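De: Iraís Esquivel
Para: lista Conservas e Fermentados
Data: 2020-01-21
Assunto: Re: salmoura para azeitonas britadas

Olá a todos,

Shalini Agarwal escreveu:

> Bom dia. Em dezembro pus azeitonas verdes de molho pela
> primeira vez, britadas, com mudança de água todos os dias.
> Passei-as agora para a salmoura e tenho três dúvidas:
> 1) Que quantidade de sal usam por litro?
> 2) Apareceu uma película branca à superfície. Deito tudo fora?
> 3) Posso juntar já o alho e os orégãos, ou espero?
> A receita que segui (a da Soon-im Chae, no arquivo da lista)
> fala em "sal até o ovo boiar" e eu não me entendo com o ovo.
> Obrigada,
> Shalini

Shalini, o teste do ovo também nunca me serviu. Um ovo velho bóia com menos sal do que um ovo fresco, e cada um lê a coisa à sua maneira. Eu peso. Para as britadas que se comem cedo uso 70 g de sal grosso por litro de água, e para as que quero guardar até ao verão subo para 100 g. O sal tem de ser sem iodo e sem antiaglomerante. Fervo a água, dissolvo o sal e deixo arrefecer até ao dia seguinte antes de deitar sobre as azeitonas.

Quanto à película, se é branca, fina e lisa, é quase de certeza levedura. Tira-se com uma escumadeira, limpa-se o bordo do frasco com um pano molhado em vinagre e completa-se com salmoura nova até tapar tudo. Se tiver pêlo, ou cor verde, preta ou rosada, deita fora o frasco inteiro. O mesmo se cheirar a podre ou se as azeitonas estiverem moles por dentro. Prová-las para tirar a dúvida não é boa ideia. 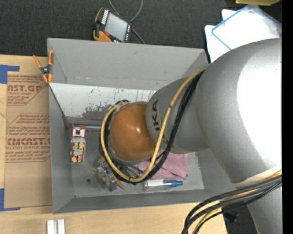

O que resolve a película é manter as azeitonas submersas. Eu ponho por cima uma folha de couve dobrada e, sobre ela, um pires pequeno com um peso de vidro. O Woo-jin Shin usa um saco de congelação cheio da mesma salmoura, que se adapta melhor aos frascos de boca estreita. Com água simples no saco, se ele romper, a salmoura fica fraca.

Alho e orégãos: espera. Junto-os só nas porções que vou comer na semana, já passadas por água, e guardo no frigorífico. A casca de laranja pode ir desde o início, sem a parte branca. O louro também.

Uma correcção à receita do arquivo, já que falaste nela: onde diz "água do poço, mudada de dois em dois dias" convém ler "todos os dias" para as britadas. A Soon-im escreveu aquilo a pensar nas inteiras, que levam muito mais tempo a adoçar. Peço a quem gere o arquivo que acrescente uma nota.

Se alguém tiver experiência com azeitona cordovil em salmoura a mais de 100 g, gostava de saber quanto tempo a deixam de molho antes de servir. As minhas do ano passado ficaram dois dias e ainda estavam salgadas.

Cumprimentos,
Iraís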